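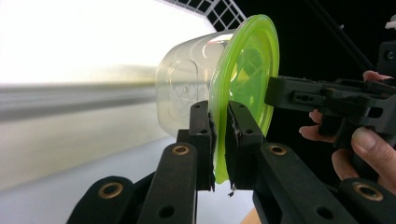
Polyxeni Karras replied:

The December run shows the same thing on my side, so I don't think it is your plotting script. Sea ice area drops to zero along one row of grid cells north of Greenland, and surface air temperature in that row jumps by 6 degrees from one month to the next. Everything on either side looks normal. Can you post the regridding log and tell me which land mask you used?

Ticket: Warm stripe in Arctic surface temperature after regridding
Component: Pretside postprocessing
Opened by: Leonidas Galanis
Priority: normal
Status: closed

Leonidas Galanis
Log attached. The mask is the one that came with the Briston ocean grid. I did not change it. The raw model output on the native grid has no stripe, I checked the monthly means for the whole winter. It only shows up after the conservative remap to the regular grid.

Steps so far:
Reran the remap with a clean weights file. Same result.
Switched to bilinear. The stripe is weaker but still there.
Remapped a field of all ones. Comes back as one everywhere except in that row, where it is well below one.

Polyxeni Karras
The all-ones test is useful. It means the weights in that row don't sum to one, so the temperature in kelvin would come out too low there, not too high. Are you dividing by the destination fraction afterward?

Leonidas Galanis
Yes, the script does that by default. The fraction comes from a separate file and I had not looked at it. I will compare the two.

Update: the fraction file was built with the older mask. It has a lower value than the weights do in the bad row, so the division overcorrects and the row ends up warm. Ice area is a different problem. The script sets it to zero wherever the two masks disagree.

Signe Björklund
We had this on Vovivcombe when the grid was updated. The weights were rebuilt and the fraction file was not – both are cached, but only one is checked for age. Delete the cache directory and run the setup step again before the remap.

Leonidas Galanis
Cleared the cache and reran setup. The all-ones field is now one over the whole Arctic after division. The stripe is gone in both temperature and ice area. The winter warming averaged north of 70 came down by about 2 percent compared with the figure I sent to Markos Psarras, so I will send him the new one.

Polyxeni Karras
Good. I have added a check to the setup step that stops with an error if the two files were built from different masks. Please rerun the summer months too before you share any seasonal plots, they used the same cache.

Leonidas Galanis
Summer months done, no stripe. OK to close.

Closed by Polyxeni Karras, Jan 13, 2019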